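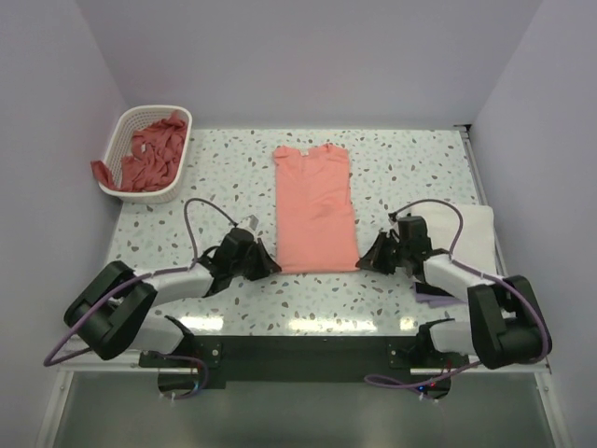 Hedvig Lunde
Customer Relations, Wanance

About Wanance

Wanance makes emergency and exit lighting for commercial buildings. Our customers are electrical wholesalers, installers and building owners. We design the fixtures, assemble them, test them and ship them from one site, and the people who answer the phone sit one floor above the people who build the product.

We do not make decorative lighting or lamps for the home. We get asked for both quite often and will gladly point you to someone who sells them.

How we started

The company was set up by Sigrun Solheim and Ebbe Hägglund. Sigrun had worked as an electrician and had spent a lot of time on ladders replacing batteries in exit signs that were never meant to be opened. Ebbe came from battery charging equipment. Their first product was a plain exit sign with a battery tray that slides out from the side, so the cover stays on while the battery is changed. That sign is still in the catalog under the name Ivon. The housing has been changed a few times and the light source has gone from fluorescent tubes to LEDs, but the tray is the same and old Ivon signs take the current battery pack.

For the first few years the two of them did everything, including deliveries. Joar Engström joined as the first employee and now runs production.

What we make

Ivon is our line of exit signs. It comes in single-face and double-face versions for wall, ceiling or pendant mounting. Arrow panels are packed in the box and can be fitted on site.

Eklund is our line of emergency luminaires for corridors, stairwells and open floor areas. There are 4 models in the line, all with the same mounting plate. If the layout of a floor changes, one model can be swapped for another without drilling new holes. The wide-beam model is the one most people order for corridors. For stairs we suggest the narrow one, mounted above the landing.

Zuvus is our monitoring system. Each fixture reports its test results to a panel in the building, and the panel keeps the log that inspectors ask to see. Zuvus works with both Ivon and Eklund fixtures. It can be added later to most fixtures we have sold in the last seven years. Send us the number on the label inside the cover and we will tell you if yours is one of them.

We also make replacement batteries, diffusers, wire guards and mounting hardware. Spare parts are listed by fixture number in the catalog.

Testing

All fixtures are switched on and run on battery before they are packed. The test bench records the run time and the light output, and the record is stored with the serial number. If you need the record for a fixture you have bought, customer relations can send it to you.

Chaiwat Ruangrit is in charge of the test room. He also looks after returns. A fixture that comes back under warranty goes to him first, and he writes a short report on what failed. You get a copy of that report with the replacement. Several changes to the Eklund line came out of those reports, among them the longer strain relief on the power cable and the gasket that is now glued in place – the old one had a habit of falling out when the cover was taken off.

Where we work

There are 60 of us. Most work in assembly, testing and shipping, with smaller groups in design, purchasing, sales and customer relations. Boards and LED modules come from outside suppliers. Housings are molded by a company nearby that we have used since the first Ivon.

The plant closes for part of July each year. Orders that are in before the closing go out as normal, and spare batteries are shipped all through the summer. Dates are sent to account holders in advance.

Warranty and service

Fixtures have a seven-year warranty. Batteries have a four-year warranty, counted from the date of shipment. Damage from water, paint or wrong supply voltage is not covered. We can usually repair a fixture that is out of warranty, and we will give you a price before we start.

We do not do installation ourselves. If you need an installer, ask us for the names of companies that have taken our product course. The course takes one day and is free for licensed electricians. It covers mounting, battery replacement and setting up a Zuvus panel.

Old batteries can be sent back to us for recycling. Tape over the contacts and use the box the new battery came in.

Getting in touch

For prices and delivery times, contact your wholesaler or our sales desk. For questions about a fixture you already have, write to customer relations and include the serial number and, if you can, a note of which indicator light is on. Drawings, light distribution files and mounting instructions are on the downloads page and do not require an account.

Visitors are welcome at the plant, but please call first so someone can meet you at the front desk. Deliveries go to the gate at the rear of the building.

Page last updated 4 Jun 2026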